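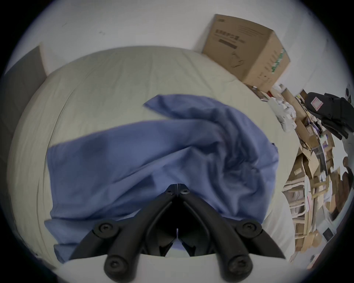
Tips for anyone building a hand-held gripper at home
Workshop notes, Wollurstead shared shed

Do the screws up by hand first, all of them, then go round again with the hex key. Tighten one side fully before the other and the fingers will meet at a slant, and you will blame the drawing. Dalibor blamed the drawing for most of January.

Black screws on black plastic look very smart until you drop one. Work over an old white tray.

Cloth is the hard thing to pick up. A block of wood will forgive you - a shirt won't. Start with the fabric bunched up so there is a ridge to pinch, and leave flat cloth until you have stopped swearing at the ridges.

Practise on a bed. The height is kind to the back and the mattress gives a little when the tips press down, which a kitchen table does not. Strip the bedding first or you will grip that too.

If the tips skid, rub them lightly with fine sandpaper and wipe off the dust. Liên uses strips cut from a rubber glove, stuck on with double-sided tape. They last up to 4 evenings and then turn up on someone's sock.

Put a dab of paint on the left links and their screws before you take anything apart. The two sides are mirror images and will happily go back wrong.

Keep the boxes the parts came in until the thing works. Then flatten them. I am told this second step exists.

Spare hex keys are in the Ranero tin, second shelf. Please put them back in it, Remigiusz.

Last changed 25/06/2019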